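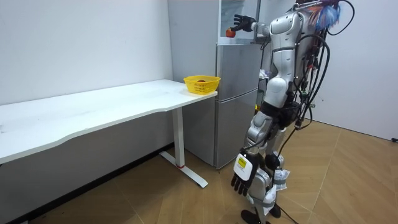
Can a robot tidy your kitchen yet?

Short answer: a bit of it, slowly, if you don't mind waiting for your tea.

Long answer: keep reading. You weren't going to do the washing-up anyway.

Films have been promising us robot butlers since before your grandparents were born. In films they iron shirts, walk the dog and make sarcastic remarks. Real ones find it quite a big job to move a piece of fruit between a fridge and a basket.

Why is fruit so hard?

Try it yourself. Get an apple out of the fridge and pay attention to what you do. You look. You reach in without banging your elbow on the door. Your fingers close just enough, and if the apple starts to slip you squeeze harder before you've even had time to think "oh no". Then you wander off eating it, feeling you have done nothing clever.

A robot has to be given every bit of that. It must work out which red lump is the fruit and how far away it is. It must steer a whole arm into a cold cupboard with shelves in it. It has to grip hard enough to hold on and gently enough not to make juice. And if it has legs, it would be nice if it stayed standing up.
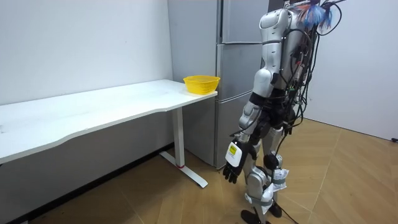
Desk on one side, fridge at the back, and a lot of cable.

You may be wondering about the cables. Film robots don't have any, but in a film the robot is often a person in a suit. Real machines need power, and their parts have to send messages to each other. Wires are a good way to do both, even if the result looks like the back of your telly.

What about shops and factories?

Robots do much better there, and the reason is a little unfair: people tidy up for them first. Suppose a biscuit factory has a robot arm that puts lids on tins. Every tin is the same size. Every tin arrives at the same spot. The arm could do 1000 of them before lunch and never once ask if it was nearly home time.

Now move that arm to your house. Someone has put the milk where the juice goes. There is half an onion in a bowl. The cat is in the way. A home changes all day long, and a machine that is brilliant at one thing in one place can be hopeless a metre to the left.

Shop shelves are somewhere in between. The tins stay put, but the customers don't, and a bag of crisps is a horrible thing to pick up if you have no idea what a crisp is.
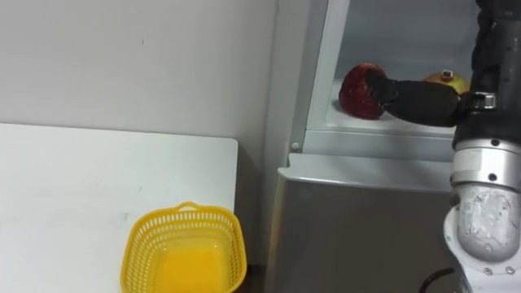
Abrehet Admasu wrote to ask why we don't give the robot a scoop, seeing that fingers are so much trouble. Good question, and plenty of engineers agree. A scoop, a sucker or a simple pincer is cheaper and breaks less often. The trouble is that houses were built for hands. Door handles, taps, jam jars and light switches all expect fingers, and a scoop is no use at all with a jam jar.

So which chores can machines do?

Washing clothes: yes. The washing machine is a robot of a dull sort, and it has been getting on with it for years.

Hoovering: mostly. Watch out for socks.

Washing plates: yes, once you've loaded the dishwasher. (Yes, you.)

Putting the shopping away: being worked on. Fruit is a popular thing to practise with, and if you drop it you can still make crumble.

Making your bed: don't hold your breath. Duvets are floppy, and floppy things drive robots up the wall.
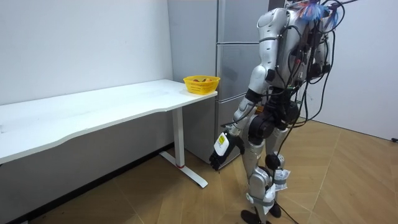
Fruit in the basket, robot by the desk.

Something to try

You need 2 people, an orange and a bowl. One of you is the robot and shuts your eyes. The other gives orders, such as "left hand forward 5 centimetres" or "close fingers". The robot must do exactly what it is told and nothing else. See how long it takes to get the orange into the bowl, and then see if you're still friends.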